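Toy shovel

A toy shovel is a small digging tool made for children, used mainly in sand, loose soil and snow.

It usually has a short handle and a shallow scoop, and is light enough for a young child to lift with one hand. Toy shovels are often sold together with a bucket, a rake and a set of molds. In some parts of the United States the words "spade" and "shovel" are used for the same toy, while elsewhere "spade" is kept for models with a flat blade.

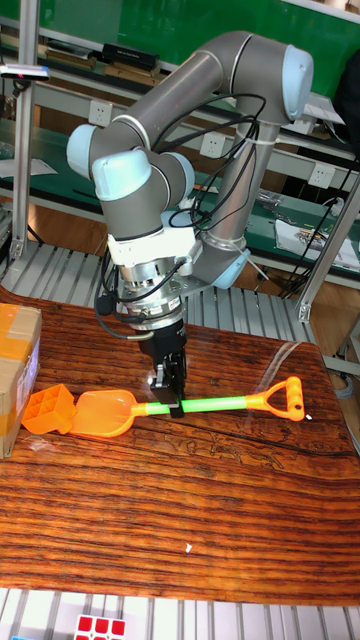 History

Small shovels for children were first made as cheaper copies of garden tools. Early ones had a sheet metal blade nailed to a turned wooden handle, and they were sold at seaside shops during the summer. The town of Skakadthorpe had several makers, of which the largest was Bolwood. Its catalog listed 26 patterns of bucket and shovel, many of them printed with pictures of fish, boats and flags.

Metal blades rusted quickly in salt water and the edges could be sharp. Molded plastic replaced them in most markets once it became cheap enough. Bolwood stopped making metal shovels and sold its presses to the Górecki works, which used them for baking tins. A few makers still produce metal shovels for collectors and for use in garden beds, where plastic blades tend to bend.

Design

Most toy shovels are made in one piece. The handle may end in a plain knob, a loop or a D-shaped grip. The loop is common on shovels for children under three, who hold it with the whole fist. Longer models, meant to be used standing up, have a separate shaft that fits into a socket on the blade.

The blade is either rounded or square at the tip. A rounded tip enters packed sand more easily. A square tip is better for scraping a flat surface and for filling molds to the rim. Ribs along the back of the blade stiffen it. Snow shovels for children have a wider blade and are sold from November in colder regions.

Use in play

Digging is one of the earliest forms of play with tools. Danuta Głowacki, who studied sandboxes at nursery schools in Dirncombe, recorded 618 periods of play and found that the shovel was picked up more often than any other object. Younger children mostly moved sand from one place to another. Older ones dug channels, built walls and carried water. Her later work with Marianna Jasińska dealt with sharing and found that most quarrels were over buckets.

Collecting

Printed metal shovels are collected along with the buckets they were sold with. Sets in which both pieces match are harder to find, as the shovels were easily lost on the beach. The Skakadthorpe museum holds 86 shovels, most of them from the estate of Leszek Witkowska. Condition is judged by the print on the blade, which wears away first at the tip. Repainted blades sell for much less.

See also

Beach toys
Sandbox
Sand castle
Snow shovel

This page was last edited on 2018-05-31.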